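Lastcombe Robotics Club
Progress report to the Bitel Fund, second reporting period
March 2023
Prepared by the club coordinator

This report covers the work done since our first report in November. The club is on schedule for the Murnatbridge student competition, with one change to the plan, described under Hand and gripping below. We are not asking for additional money.

Membership and meetings

Membership has been steady. Students work in 4 teams: hand, arm, software and documentation. The documentation team did not exist in the fall. We added it after the first report took us far too long to put together, and it now keeps the build log, the parts list and the test sheets. Sessions run two afternoons a week during term, and attendance only dropped during exams.

Hand and gripping

The competition asks each school to have a robot hand take hold of household and workshop objects that it has not been set up for in advance. Points are given for a stable grip and taken away for knocking things over or marking them. In November our hand could close on a foam block and not much else. Most of this period went into flat, upright objects, which are worth more points and which we had been avoiding.

The students picked a wooden panel as the main practice object. A thin edge leaves little room for error. If the lower finger arrives too high, the panel tips, and if it comes in too fast, the whole thing slides. The hand team now brings the lower finger in first, near the bottom of the edge, and holds it there before the upper finger moves. Practice is done at floor level on the carpet, with yellow-orange tape to mark out the area.
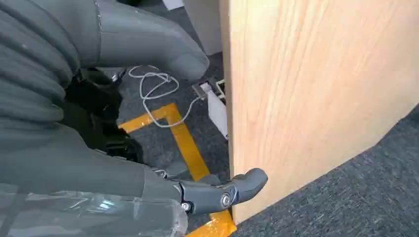
The team has logged 352 grip attempts since November. Each one is written up on a test sheet with the object, the approach, the result and a short comment. The sheets show that most failures come from the approach and only a small share from the fingers themselves. That led to the one change in the plan. We had intended to rebuild the fingertips this spring. We will leave them as they are and put the time into the approach path instead.

Two joints in the lower finger worked loose during the winter and had to be tightened and rechecked. A check of all the fasteners is now part of the start of every session.

Software

The software team moved the hand control over to the Kubiak controller in January. This took longer than planned — the old code had been written by students who have since graduated, and there were few comments in it. The new version is shorter, and every function has a note on what it does. A student who joined in the fall was able to change the closing speed without help, which was one of the goals in our application.

Still open is the slow-down near contact. It works on flat objects but stops too early on round ones.

Budget

The grant for the year is $3000. Spending to date is within plan. The largest items were the controller and replacement motors. The money set aside for new fingertips has not been used, and we would like to move it to travel and entry costs for Murnatbridge. Please let us know if this needs a separate request.

Next steps

Before the competition we plan to:
- finish the approach path for upright objects
- fix the early stop on round objects
- hold 5 full practice runs under competition rules, with a time limit
- complete the build log so that next year's members can start from it

The final report will follow after the competition, with the test sheets attached.

Last updated by the Lastcombe documentation team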